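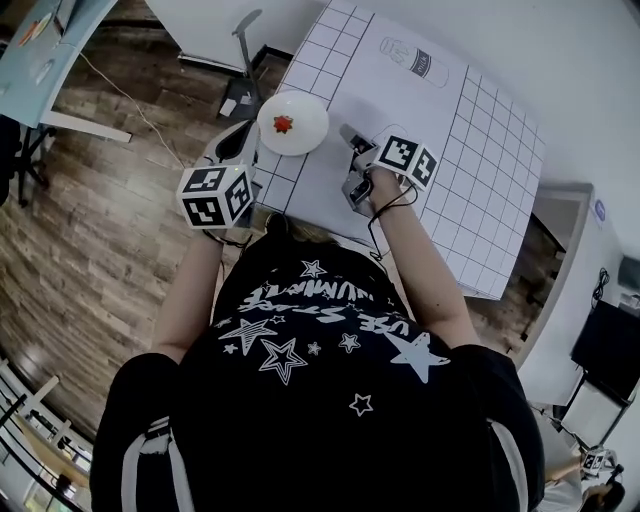 Sunil Biswas
Contributing writer, coachwork and small-series cars

I spent most of June looking at the Vutberg coupe, and I would happily have spent July on it too. If you have never heard of the car, you are in large company. Botmont, the coachbuilder, put bodies on 12 of them, and six are known to survive, two of those without engines. It never won a race worth bragging about. The doors are heavy and the rear window is so small that parking by ear is a real technique. I think it is one of the loveliest things ever put on four wheels, and I think the people restoring these cars today are about to make a mistake with them.

The mistake is symmetry!

Let me explain. The Vutberg bodies were hammered out over wooden bucks by a shop that had more talent than time, and no two sides of any one car match. On the green car, the one I know best, the left front fender crests a good half inch farther back than the right. The headlight openings sit at slightly different angles. Stand squarely in front of it and the car seems to be raising an eyebrow at you. I had walked past it at shows for years before I noticed, and once I had noticed I couldn't stop grinning at it.

Now that bodies can be measured to a hair, the temptation is to fix all this. You measure the better side, mirror it in the software, cut a new buck and make both fenders to suit. The panels fit beautifully. The gaps are even from nose to tail. I have seen one car done this way and the work was superb, I mean really first-class metal shaping by people who could shape anything you handed them. I walked around it for half an hour feeling oddly let down. It looked like a very good drawing of a Vutberg.

I know the argument for the other side, and it is a fair one. The original builders would have made the two sides match if they could have. Botmont's men weren't making a statement with that fender, they were trying to get a car out the door before the customer changed his mind again. Why preserve a thing they would have been glad to correct? An owner who is paying for 1,000 hours of labor is entitled to ask that, and plenty do.

My answer is that we don't get to finish their work for them. We can guess what they wanted, but we have what they made, and what they made is full of decisions. Look at the crease that runs back from the front wheel on the later bodies. It starts crisp, goes soft across the door, and comes up sharp again just ahead of the rear arch. A restorer I respect enormously once told me that was fatigue, a man getting tired in the middle of a long panel. Maybe so! But it is also exactly where the light falls flat in the afternoon, and the soft stretch stops the door from looking like a slab. Make that crease even from end to end and you have thrown away the best thing on the side of the car, whether anyone meant it or not.

The Nonent roadster shows how far this can go. Those bodies came from a smaller shop, 37 cars in all, and there the tidying started decades ago, back when a rough hood line was simply filled and painted over. So many were smoothed out that people now take the smooth shape for the correct one. When the unrestored Sivakumar car came out of its long storage, with every ripple still in its tail, I heard a man at the rope say it had obviously been in an accident. It hadn't. It was the only one there that still looked the way the shop had left it.

I am not asking for rust. Please, weld in new sills, rebuild the frame, throw out the old wiring and sleep better at night. Cars are for driving, and a Vutberg on a good road with the windows down is a joy that I would wish on anyone (take earplugs, the gearbox howls in third). What I would like is for owners to measure both sides and keep both sets of numbers, and then to build the left fender from the left and the right from the right. It costs a second buck and some patience. If a panel is missing altogether, go and look at a sister car before reaching for the mirror command, and write down what you did so the next owner can tell your metal from theirs.

The green car is due to come apart next winter. Its owner has asked me what I would do about the front end, and I have told him, at length, more than once. He hasn't decided yet. I am going over again before the paint comes off, with a tape measure and a notebook, to get both of those headlights down on paper while they still disagree.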